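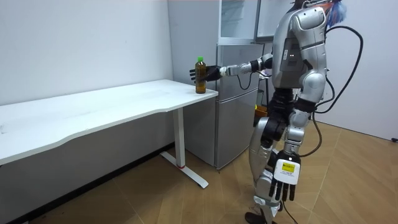 부산, 2018년 12월 2일

어제 Radness 공연 보고 와서 아직도 귀가 먹먹한데 너무 좋아서 타래로 씁니다. 길어요! 음악 얘기만 할 거예요.

일단 Radness 모르시는 분들, 기타 둘에 베이스 드럼인 4인조고 보컬은 그날그날 돌아가면서 합니다. 어제는 드럼이 제일 많이 불렀어요. 드럼 치면서 그 고음이 나온다는 게 저는 아직도 이해가 안 됨...

공연장은 Bassi였고요. 지하 내려가는 계단이 가파르니까 굽 있는 신발은 비추. 앉는 자리는 20석이 전부라 일찍 가야 하는데, 저는 원래 서서 보는 쪽이라 그냥 왼쪽 스피커 앞에 붙어 있었어요 (귀마개 꼭 챙기세요 진짜로)

첫 곡이 새 앨범 Lostside 타이틀이었거든요. 음원에서는 전주가 좀 길다 싶었는데 라이브로 들으니까 그 전주가 다 이유가 있더라고요. 베이스가 한 음만 계속 누르고 있다가 갑자기 아래로 뚝 떨어지는데 소름이 쫙!

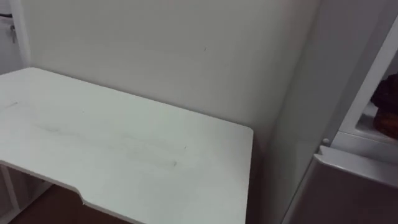

저는 Lostside 세 번째 곡부터 들어야 귀에 붙던데요, 첫 곡은 나중에 좋아졌어요. 초반 두 곡이 비슷비슷하게 들려서 한 번 껐던 사람입니다.

↑ 이 답글 보고 바로 세 번째 곡부터 다시 돌려봤는데 와 무슨 말인지 알겠어요. 그 순서로 들으니까 앨범이 훨씬 빨라진 느낌? 그래도 저는 첫 곡파로 남겠습니다ㅋㅋ

앨범 전체가 57분이에요. 요즘 이 길이로 내는 팀 드물잖아요. 저는 설거지하면서 A면, 빨래 개면서 B면 이렇게 듣는데 마지막 곡에서 꼭 손이 멈춰요. 끝부분에 기타 하나만 남아서 첫 곡 멜로디를 아주 느리게 치거든요. 9월에 먼저 나온 싱글 버전에는 이 부분이 없으니까
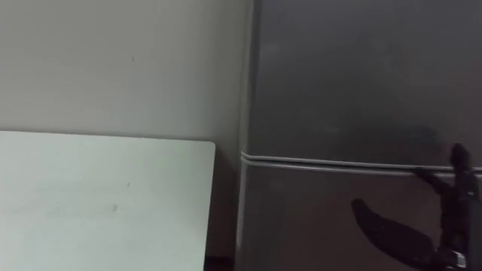

싱글만 들으신 분들은 꼭 앨범 버전으로 다시 들어보세요. 가사도 2절이 조금 달라요. 싱글은 "돌아가는 길"이고 앨범은 "돌아가던 길"인데 저는 이 한 글자 차이로 친구랑 한참 떠들었습니다.

레이블은 Celline이고 LP는 258장만 찍었대요. 공연장 매대에 몇 장 나와 있어서 하나 집어왔습니다!! 속지가 접지 형식인데 펼치면 가사가 손글씨로 쭉 적혀 있고 오타 고친 자국까지 그대로 인쇄돼 있어요. 너무 귀여움

앵콜은 두 곡. 첫 번째는 신곡이라고만 하고 제목도 안 알려줬는데 후렴이 "불 꺼줘 불 꺼줘" 이랬어요. 혹시 제목 아시는 분 계시면 알려주세요. 두 번째 곡은 원래 짧은 곡인데 중간에 즉흥 연주가 붙어서 20분을 했어요. 막차 생각이 났지만 안 나갔고 후회 없습니다.

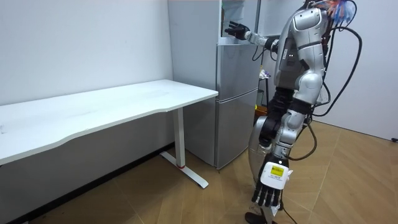

흰 책상 옆 은색 냉장고.

아 그리고 음향 얘기 하나만 더요. 보컬이 앞쪽에서는 살짝 묻히고 뒤로 가면 또렷해져요. 저는 앵콜 때 뒤로 빠졌는데 화음이 그제야 다 들리더라고요. 다음에 가면 반은 앞에서 반은 뒤에서 볼 생각이에요.

셋리스트는 제가 손바닥에 적다가 다섯 번째 곡에서 포기했습니다. 완전한 거 있으신 분 답글 부탁드려요, 그대로 재생목록 만들어서 이 타래에 붙일게요!

홈 탐색 알림 쪽지 북마크 더 보기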